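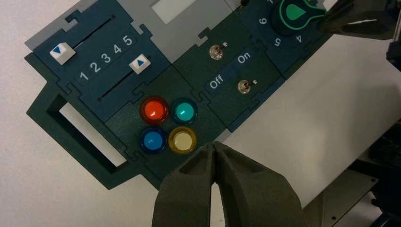
Button tile and both gripper fingers, tips nearly touching, at the start of the check.

Two-arm bench cell, shared workshop – pre-run safety check
Checked by: Verena Kälin
Second person: Gion Ammann
Date: September 2019
Sheet 12

1. Emergency stop within reach of both people. OK. Pressed once per arm, both dropped out.

2. Arm bases bolted down, no play. Left OK. Right needed a quarter turn on one bolt. Recheck before the next session.

3. Cables clear of the joints through full travel. OK on the left. On the right the loop at the wrist is tighter than I like – add slack before we try the knob again.

4. Finger tips: no cracks, no loose screws. OK.

5. Speed limit set to low in Calska. It was not. Someone had loaded the old Bachmann profile. Changed back and saved under a new name.

6. Gripper force limit. OK for the buttons. Leave it where it is for the toggle switches, the levers are short and the fingers tend to push sideways.

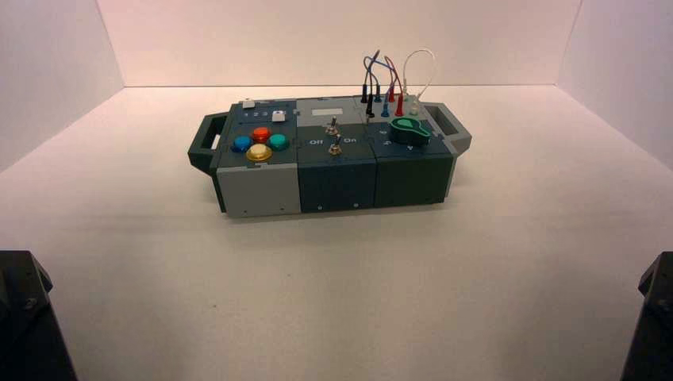
7. Panel power off at the supply before anyone touches the patch cables. OK. Gion pulled each plug and reseated it, and one of the sockets feels worn. Replacement ordered from Plasero, order 3278.

8. Walls fixed, no sharp edges at the front. Tape lifting on one corner, pressed down again. Not a reason to stop.

9. Hands out of the booth before enabling. Both people say "clear" out loud.

Result: passed for low speed only. Items 2, 3 and 7 stay open.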